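I spent most of Sunday reading about a missing walker, which is how my Sundays go these days. My mum used to do jigsaws.

It started with a podcast in May, an old case about a man called Ingvar Nørgaard who set off up a hill track with a flask and a borrowed coat and didn't come back. The searchers covered 3,000 acres, the podcast said, and then the weather turned and that was more or less that. I couldn't stop thinking about his sister, who rang the police station every Friday for years (every Friday!).

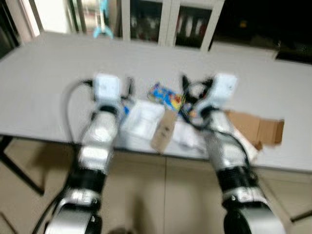
Searches are so much slower than they look on telly. I'd always pictured a line of people with sticks and a dog that finds the glove by teatime, but they go over the same gully again and again, and then somebody has to log every scrap. I keep thinking of a long white table like this one, with all the bits from one hillside laid out along it, and some poor soul deciding which of them matter.
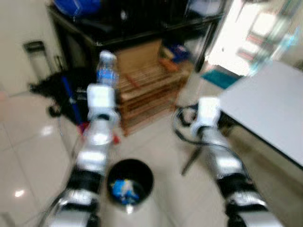 Anyway, Soledad Villaseñor from my book group lent me her copy of Osteo, a memoir by a woman who identifies bones for a living, and I read it in two sittings. She's very good on the waiting. Families get a phone call saying something has been found, and then weeks of nothing while the lab does its work, and she says the kindest thing anyone can do is ring them even when there's no news.
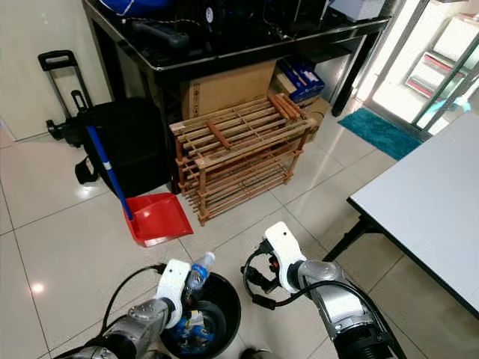

I do wonder whether I should be listening to this stuff while I peel potatoes. It's someone's brother. I've dropped two of the jokier podcasts and kept the one that talks to the families, and I'm starting the second half of the Nørgaard series tomorrow.

483 views | 6 comments | Share

© Kettle and Case Notes 2021 | Contact me | Back to top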